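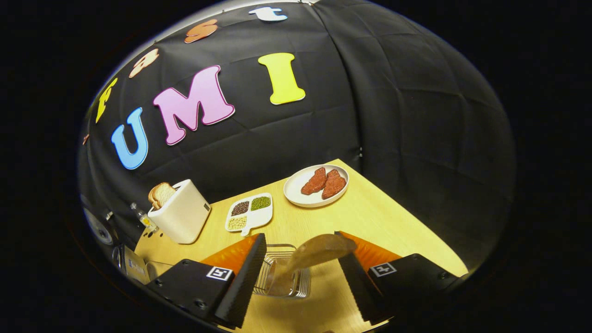 Cutout letters on a black cloth backdrop

On 01/07/2022, Ayantu Kumsa wrote:

> We need 3 banners for the August street fair and the old ones came
> out of storage badly creased. Can we iron them, or is it better to
> buy new cloth? Gikholm has black cotton in wide rolls. Also, does
> anyone know what holds letters on without glue marks?

Ayantu,

Iron the cloth from the back, with the letters off. If they won't come off, hang the banner in a bathroom with the shower running and leave it there overnight. That takes out most of the small creases. The deep fold lines usually stay.

I would not buy the Gikholm cotton for outdoor use. We had two lengths of it last year and both faded by the end of the season. The Clivance polyester is heavier and costs more, but it keeps its color and hardly wrinkles. 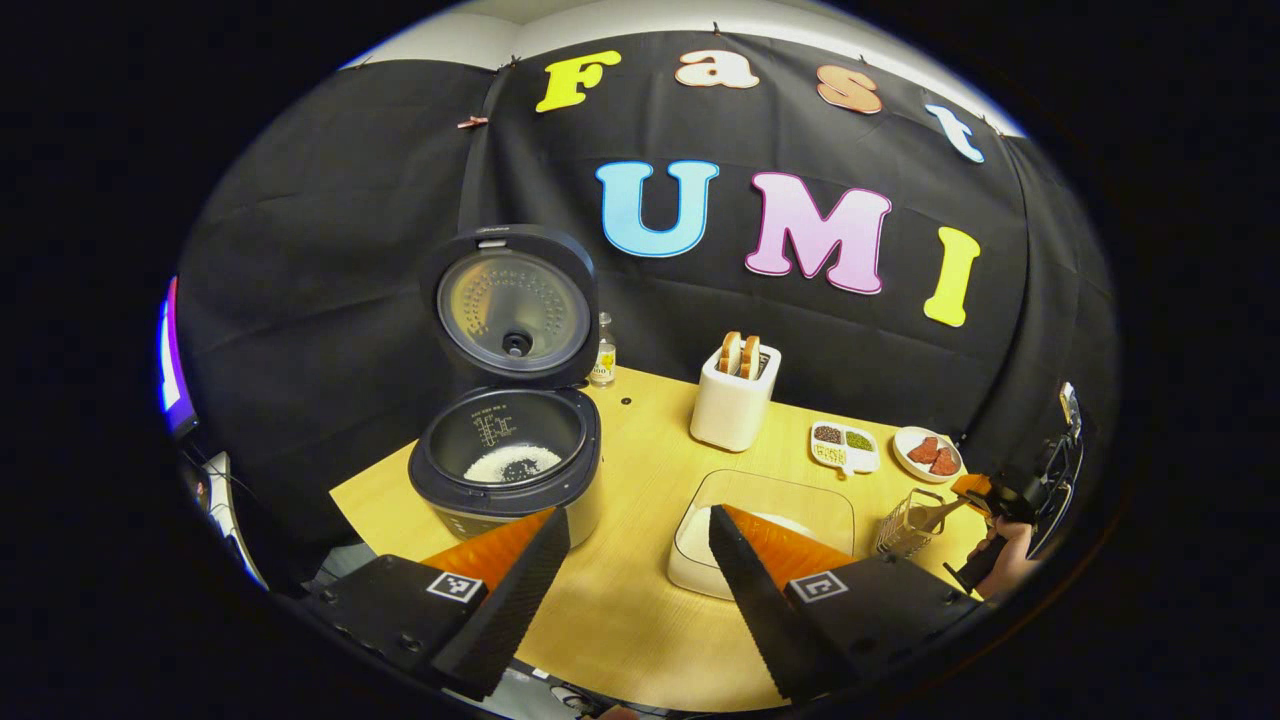

For the letters I use a few hand stitches in matching thread. It is slow — an evening for one long banner — but you can cut them out later and use the same cloth again. Double-sided tape lets go in the sun.

When you put them away, roll them on a cardboard tube with the letters facing out. I have two spare tubes if you want them.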